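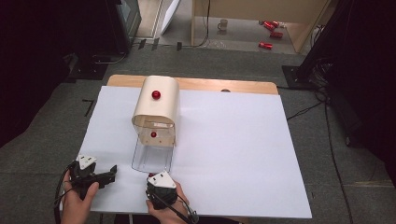
What should be done with an activity piece once a session has ended?
Each piece is to be wiped, checked for cracks and returned to its labelled bin before the room is locked.

October 1, 2022

The inventory of the Datudach activity room continued this morning. The white covering remains on the large table and will stay until January, when the Darnano order is due. The ball tunnel was entered under item 115: one cream arched cover, one clear tray, two red balls. The tray is difficult to make out against the white – a strip of coloured tape along its rim has been requested from Xu.

Shengli Shen asked whether the balls should be listed separately. It was agreed that they remain with the tunnel, as spares from Widance are sold only in boxes of 18 and the storage cupboard has no room for another box.

The carpet was discussed briefly. Its grey colour does not show dust well, and cleaning will be moved to the evening.

Items 116 to 130 were left for the next visit. The key was returned to the front office and the register signed.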